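Right, gripper thread. Several of you asked how the home build is going, so get a cup of tea, it's a long one.

Quick catch-up for anyone new. I'm building a two-finger gripper on my bedroom table in the evenings. It's meant to pick up ordinary household stuff, the small annoying things that live in drawers and end up on the floor. Total spend so far is £190, and I did promise myself it would be less.

Version one had hard printed fingers and it was hopeless. It could hold a wooden block all day long. Give it a sock and the sock went everywhere except where I wanted it.

So the past fortnight has been all about finger pads! I read far too many forum posts, ordered rubber sheet in a few different thicknesses from Pratine, and got the wrong one first (my fault, I clicked on 5 mm when I wanted 3).

Thick pads sound like they'd be kinder to soft things. They squash, yes, but they also bulge out at the front, so you lose sight of the tips and the whole thing feels like working in oven gloves.

Thinner with ribs is where I've got to. Ribs running across the finger, so a folded bit of cloth has something to catch against. I'm a convert to blue pads as well, because you can see them against black arms without squinting.

Soft things are the test I care about most. Anything rolled or folded wants to unroll the minute you let up on one side, so both jaws have to arrive together. Mine didn't to begin with. The left one got there early and shoved everything over to the right. 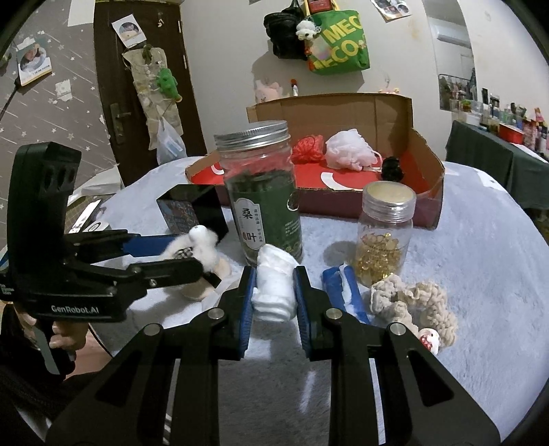
I chased that for three evenings. Checked the linkage, checked the pins, took the arms off and put them back on. Swore a bit. In the end one hole was very slightly oval from where I'd drilled it in a hurry, and the arm was wandering before it took up the load.

Redrilled it, pushed in a little brass bush from the Tijani bits box, and now they close as a pair. Lovely quiet action too.

Danjuma Sani asked under the last post why I don't just fit a stronger motor. Because then I'd be crushing things faster, Danjuma! I want less force and better contact. The motor I've got is plenty.

A word on tablecloths. If you're trying this at home, cover the table. Small things skate about on a bare top and you'll think your gripper is rubbish when it's only the surface. A fuzzy cloth gives you a bit of drag. It also eats screws, so keep a tub handy.

Also, use whatever clutter you own. I started with a tidy set of test blocks and learned next to nothing from them. Hair things, plushies, packets and jars have taught me loads more. Jars with screw lids are a nightmare by the way, all that slippery curve.

Picking from a flat table is one thing. Picking out of a box is a whole other headache, and that's what I've moved on to this week.

With a box you've got walls. The arms spread as they open, so if the thing you're after is near a side, your knuckles (well, its knuckles) hit the cardboard before the pads get anywhere near. I've knocked one box clean off the table already.

What's helped is coming in from above with the jaws only as wide as they need to be. Sounds obvious typed out. It took me ages, I kept opening it all the way every single time out of habit.

Folding the flaps right out helps too, and so does a box that's a bit wider than you think you need. Remigiusz Grabowska has been saying tape the flaps down and I keep not doing it. I know, I know.
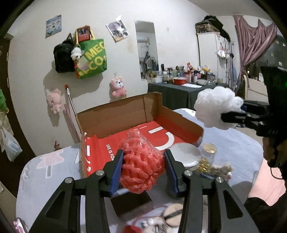 Bath puffs are my new favourite test piece. They're nearly all air, so there's a long stretch where the pads are touching but you're not really holding anything, and then suddenly you are. Great for finding out how sloppy your joints are.

Wrapped ones are different again. Thin plastic slides over the mesh, so the pads can have a good hold of the wrapper while the puff does its own thing inside. I want to try the ribs running the other way for those.

Things still on the list: shorter arms, a handle that doesn't make my wrist ache, and cable clips so I stop catching the lead on everything. Funmilayo Adeyemi has offered me a go on the lathe at the Sustgate workshop, so the handle might even end up looking respectable.

Someone asked about weight. The whole thing is 700 g with the handle on. Too much for a long evening, fine for half an hour. Shorter arms should knock a bit off.

I'll put the pad drawings up in October once I've settled on the rib spacing. They're a scrappy mess at the moment and one of them is on the back of a receipt.

If anyone has a good way of gluing rubber to printed plastic that survives being peeled off and redone, please shout. I've been through two kinds of glue and they both let go at the corners.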